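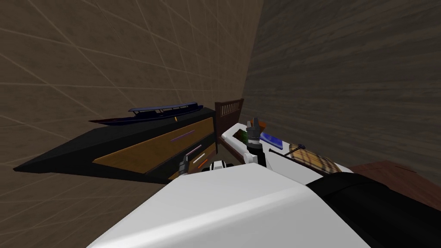 Do the students need a real robot to take the course?

Everything in the first term is done in simulation, on the lab computers or on a laptop with a supported graphics card. Access to hardware is given in the second term, after the safety test.

Household Manipulation, student project gallery
Posted Oct 26, 2018

The course is taught at the Atuvholm campus by Eduard Pešek, with lab sessions run by Nafula Mwaipopo. Students work in pairs. Each pair receives the same simulated two-arm robot, a set of furnished rooms, and a task list, and has to deliver a controller that runs without operator input. The simulator build is called Pliltia. It was frozen in July so that results from different pairs could be compared.

The image at the top of the page comes from the bedroom set. It has a black cabinet with golden-brown drawer fronts, a model boat on the cabinet top, and a bed with several items lying on the mattress. The handles are in different colors, among them purple, pink, white and orange. One gripper is up over the bed and the other is in front of the lower part of the cabinet.

Notes on the bedroom set

Room geometry. The view is wide and strongly tilted, and straight furniture comes out stretched toward the sides. Pairs who estimate position directly from pixels should apply the correction in handout 4 first. The error is largest near the image borders.

Drawers. The task is to open a named drawer, hold it for two seconds, and close it. Handle color may be used for detection, but the colors are reassigned in the grading rooms, so a controller tuned to one color will not transfer. Slim handles need a slower approach than the default.

Bed items. The plaid item and the glossy blue one are useful tests for segmentation, as both have more than one color on the surface. The thin black rod-like object is harder. Most depth filters at the default setting remove it along with the noise -- lower the threshold before reporting a missing object.

Boat. The boat is an obstacle in all tasks and a target in none. Contact with it costs points. The open gaps under the canopy are not filled in the collision model, and planners that use a bounding box will be more conservative than necessary.

Grading

Each controller is run 40 times per room, with a new random seed for each run. The score is out of 100 and combines completion, time and contact penalties. The shared log now holds 2,477 runs, nearly all from the bedroom and kitchen sets. Logs are stored under the pair number -- please do not rename the folders.

The Ekström planner is allowed in the second assignment. The Zarkwood grasp library is allowed in both, provided the version is stated in the report. Questions about scoring go to Nafula Mwaipopo during lab hours, room 3 on the ground floor.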